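Troswood Skills Laboratory
Suturing Practice Station: Set-up and Use
Issued 10 October 2018

Section 4. Placing and tying interrupted stitches

4.1 Scope

This section applies to the practice of single interrupted stitches on a short, straight incision. It assumes that the work surface has been laid out in accordance with Section 3 and that the user has been signed off for the handling of curved needles. Running stitches and closure in layers are dealt with in Section 5.

4.2 Items required

One practice pad, Drirnadier pattern, in its tray
One curved needle with black braided thread attached (Trimport, practice grade)
One bottle of saline, 100 ml
Lint-free wipes
Suture scissors
One sharps container, open and within reach
Practice log

Pads are issued from the Tikkanen cabinet. A pad which has already been used may be issued again provided that sound material remains for a fresh incision. Pads with torn edges should be returned to the lower shelf.

CAUTION: Practice needles are as sharp as clinical needles. They are not sterile and must never be used on a person or an animal.

4.3 Preparing the surface

1. Seat the pad in the tray and press down each corner until it no longer lifts.
2. Moisten the surface with a little saline and spread it evenly with a wipe. Remove any pooled liquid.
3. Mark the line of the incision, keeping well clear of earlier stitches.
4. Open the line with a single light stroke. Do not go through to the backing.
5. Adjust the lamp until both edges of the incision can be seen clearly. A wet surface reflects strongly, and the lamp may need to be lowered or turned to one side.

Note: The lamp should be set to give 1000 lux at the pad. The meter is kept with the spare bulbs.

4.4 Placing the stitch

1. Trim the thread to 165 mm, measured from the needle.
2. Take hold of the needle a little behind the middle of its curve. Do not grip it at the point or where the thread is attached.
3. Bring the point to the surface at a right angle, a short distance back from the edge of the incision.
4. Turn the needle through the material along its own curve. Do not push it forward in a straight line.
5. When the point appears, take hold of the needle on the far side before letting go on the near side.
6. Draw the needle clear, following the curve, and pull the thread through until a short tail is left.
7. Tie as described in 4.5. Leave the finished stitch in place and start the next one further along the line.
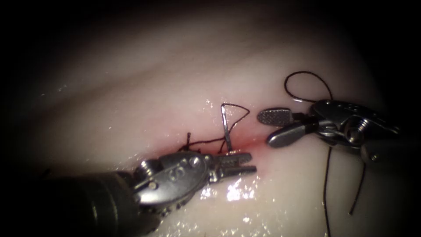
How close should the next stitch be to the one already tied?
Keep the gap between stitches equal to the distance between the entry point and the exit point of a single stitch. If the edges gape between two finished stitches, the gap is too wide and a further stitch should be placed midway.

CAUTION: If the needle bends, stop and withdraw it by the way it went in. A bent needle must not be straightened and used again. Place it in the sharps container and enter the loss in the practice log.

4.5 Handling the thread and tying

Most faults at this stage arise from the thread and few from the needle. Slack thread catches on whatever is near it — the tray clips, an earlier knot, the jaws themselves — and should be kept in view throughout.

1. Hold the thread near its end, with the jaws fully closed. Check the hold with a gentle pull before going on.
2. Allow the remainder to hang in an open curve away from the incision.
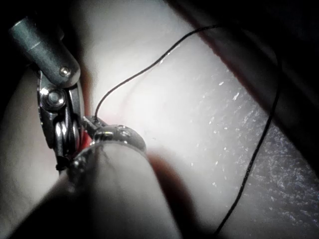 Figure 2. Thread held in the closed jaw tips, with the free length looping to the right.

3. Wind the long end twice around the closed jaws of the second instrument.
4. Take the short tail in the same jaws and draw it back through the loops. Pull both ends level with the surface until the edges of the incision just meet.
5. Repeat with one turn in the opposite direction, then once more in the first direction.
6. Trim both ends, leaving enough to be held if the stitch is later removed.

Note: Thread which has been crushed by the jaws loses strength at that point. Keep the jaws away from any part of the thread that will form the knot.

Note: A stitch that puckers the surface has been tied too tightly. Cut it and place it again in sound material. It is better to lose one stitch than to tear the pad along the line.

4.6 If the thread is lost from view

Stop moving both instruments. Look first along the incision, then towards the sides of the tray, where slack thread tends to settle.
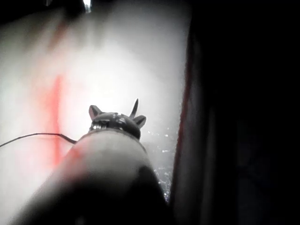 If it still cannot be found, open the jaws slowly and check that nothing is trapped between them. Do not pull on a thread when only part of it can be seen. Once the full length has been traced, lay it out again on the side away from the incision and resume at step 1 of 4.5.

4.7 Clearing away

1. Place all needles in the sharps container, including any with thread still attached.
2. Gather the cut thread ends with a damp wipe.
3. Blot the pad dry and return it to its tray, cut side up.
4. Wipe the jaws from the joint towards the tips and leave them closed.
5. Enter in the practice log the number of stitches placed, the number removed and the condition of the pad.

Stocks of thread and needles are checked each March. Shortages at other times should be entered on the sheet inside the door of the Tikkanen cabinet — one line for each item, with the Trimport order code where known.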